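The Long Life of a Round Table

Poonam Kaushik
2023-09-12

When my husband and I moved to Janmont, we had four chairs, two suitcases of kitchen things and no table. For the first weeks we ate from plates on our knees. I remember my mother asking on the phone what kind of table we would buy, and I said a rectangular one, naturally, because all the tables in my childhood were rectangular. My father sat at the short side near the window. Everybody knew from his chair how important he was.

In the end we bought a round one from an old lady on Pladness Street, who was moving in with her daughter. It cost less than the van we rented to bring it home. She wiped it with her hand before we carried it out, and she told us which side should face the stove. I did not understand how a round table can have a side. After one winter I understood it very well.

A round table changes how people talk. At my parents' table there were always two conversations, one at each end, and the children in the middle heard half of both. At ours there is only one. If somebody is angry, all of us have to look at it. When my sister's family visits we are seven, and the knees touch, and the youngest boy puts his elbow in the rice. Still I don't want a bigger one. At a bigger one you must shout for the salt.

To learn more I visited Tiwari, a repair workshop behind the Janmont bus station, where three people work on old furniture. They were kind to let me sit there a whole afternoon in June. Round tables come in more often than others, they told me, and nearly always with the same problem: the center leg becomes loose. People lean on the edge when they stand up, and after many years the joint gives a little. The repair takes one day, and most of that day is waiting for glue.

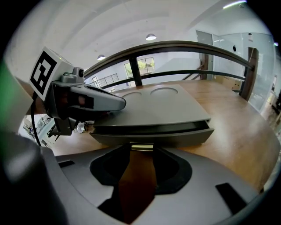

The surface is another matter. Customers ask to have every mark removed, and the workshop does it if they insist, but first they are asked to go home and think. One woman brought in a table with a deep line across the top. Her son had made it with a bread knife when he was six. She wanted it sanded away, she paid for it, and the next morning she telephoned before opening time to ask them to please stop. They had not started yet.

I asked what I should do for my own table, and the advice was simple. Wipe it with a cloth that is almost dry. Keep it away from the heater. Put oil on it in spring and again in fall, a thin coat, and leave it alone for the night. I must confess that I forget the fall one.

At Grillen, the café where I write on some mornings, the owner replaced her square tables with round ones five years ago. She lost two seats and her husband complained for a month. But strangers began to share, she said — with a square table they ask permission, with a round one they just pull up a chair. I have seen this myself. A man once sat down beside me, opened his newspaper and ate his whole breakfast before we said good morning.

My mother finally came to see us last year. She walked around our table one time, slowly, looking for the place of my father. Then she chose the chair closest to the stove and has sat in it on every visit since then.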